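Courses > Textile Care and Household Technology > Student Projects > Bedding Folding and Storage
Reading time: 4 min
Last updated May 4, 2021

Sorting and Folding Mixed Bedding in a Small Bedroom

Project report, Household Technology II
Author: Meinrad Pfister

1. Purpose

The project looked at how a mixed load of bedding can be sorted, folded and put away in a small bedroom where the bed is the only flat surface large enough to work on. Most folding instructions assume a table. In the student apartments in Claltport there is no table of suitable size, and residents fold on the bed or on the floor. The question was whether a fixed working order would reduce the number of times a piece has to be picked up again after it has been folded.

The work was limited to dry bedding and small cloths. Fitted sheets were left out because the elastic corners need a separate method, and a report on those was handed in by another group in February.

2. Terms

Three terms are used throughout.

Base layer: the bedspread on which the work is done. It stays on the bed for the whole session and is straightened last.

Large piece: any blanket, sheet or quilt that has to be folded with both arms apart.

Small piece: cloths, pillowcases, and anything else that can be folded in front of the body.

3. Working method

The session was run under two conditions. In the first, pieces were taken from the heap in whatever order they came to hand. In the second, the order was fixed: small pieces first, then large pieces, then the base layer. The same load was used both times and was mixed again between runs. Each run was stopped at 40 minutes if it had not been completed.

A handling event was recorded whenever a piece that had already been folded had to be moved, opened or folded again. Lifting a piece from the heap for the first time was not recorded. Smoothing by hand without lifting was not recorded either.

The foot half of the bed was kept as the folding area. Large pieces waited at the head. This arrangement was chosen after a trial run in which the waiting pieces were placed at the foot and had to be reached over every time.

4. Base layer and surface

A quilted bedspread is not an ideal folding surface. The channel stitching gives it ridges, and a thin cloth laid over the ridges does not lie completely flat. On the other hand the texture keeps fabric from sliding, which a smooth satin cover does not. For this project the grip was considered more useful than the flatness.

The bedspread is teal with small printed motifs, among them a pink and white fish shape and a scatter of white dots. The print had one practical effect. Plain cloths in navy or light gray-blue stand out against it clearly, and their edges are easy to find. A small patterned piece would be harder to pick out.
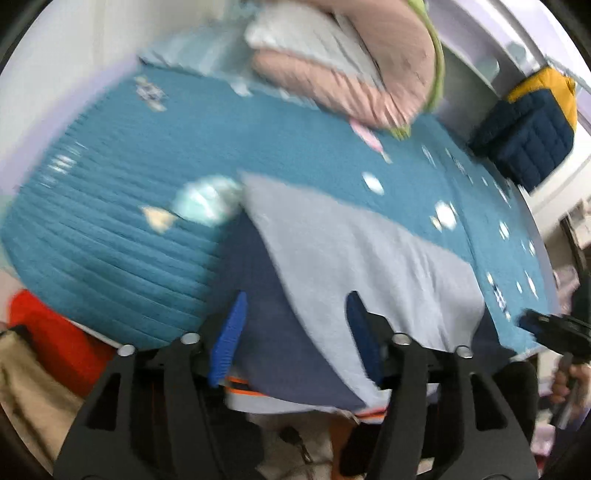

The small pieces were folded in thirds along the long side and then once across. Fuzzy cloths need less force at the fold than smooth ones, but they spring back if they are stacked too high. Stacks were therefore limited to 4 pieces. Above that height the top piece tended to shift when the stack was carried.

Where two cloths were lifted together, they were separated before folding. In the free-order run this was often skipped - the lower cloth came along with the upper one and was found only at the second fold. Each of these cases added at least one handling event.

5. Large pieces

The pink quilted blanket with the lime-green trim was the most difficult piece in the load. A padded blanket resists the third fold, and the rounded border means that the corners cannot be used to line up the edges. The method adopted was to match the trim along one straight side, fold in half, press out the air with the forearm, and repeat. The last fold was made loosely. A tight last fold opened again on the shelf within the hour in both trials.

Light sheets were folded after the blanket. Folding them earlier meant that they had to be moved when the blanket was spread out, and they did not survive the move in good shape.

6. Results

The fixed order was completed inside the time limit. The free-order run was not, and two large pieces were still unfolded when it was stopped. Handling events in the fixed-order run were 60 percent lower. Nearly all of the remaining events came from the padded blanket.

The fixed order also left the folding area clear for longer. With the free order, finished stacks collected at the sides of the bed and had to be pushed aside whenever a large piece was opened.

7. Storage

Finished stacks were put away in a Flonitz fabric box with a soft lid. Small pieces went in upright with the folded edge facing up, so that one can be removed without disturbing the rest. The blanket was stored separately in a Kuster bag. Both were on loan from the Jirnmont equipment room and were returned after the second run.

8. Limitations

Only one load and one bed were used, and the same person folded in both runs. Some of the improvement may come from practice, as the free-order run was done first. A repeat with the runs reversed was planned but did not fit into the schedule. The recording of handling events was done by the person folding, and short corrections may have been missed in either run.

9. Recommendations for repeat work

Run the fixed order first with at least half of the participants. Weigh the load before each session so that results from different households can be compared. Include one fitted sheet as the final large piece, using the corner method from the February report. For padded blankets, test rolling against folding, with the same storage bag for both.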